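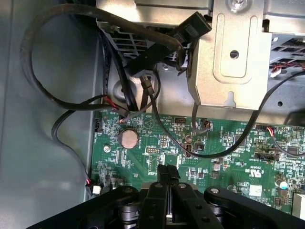
How does a robot learn to work inside a computer case? An operator guides the arm through the job by remote control, and the system records each movement so that it can later be used for training.

Reading time: 1 minute

Jeldale, an electronics recovery firm, has opened a remote demonstration station at its Toledo site, the company announced in October. The station is intended to prepare robotic arms for the disassembly of discarded desktop computers, work now done entirely by hand.

Under the program, 3 trained operators control the arms from an adjoining room. Each demonstration covers a single task, such as unplugging a cable or lifting the coin-cell battery from a motherboard. The company plans to collect 2000 demonstrations before any arm is permitted to attempt a task unassisted.

The control software, named Meltum, is supplied by Gokum. A small camera mounted at the gripper gives operators a close view of cables, connectors and board components. Sessions are limited to 30 minutes, after which operators are required to rest.

Jeldale stated that cables remain the most difficult part of the work, as their arrangement differs from one machine to the next. Results from the first phase will be reviewed by the company before a second station is approved.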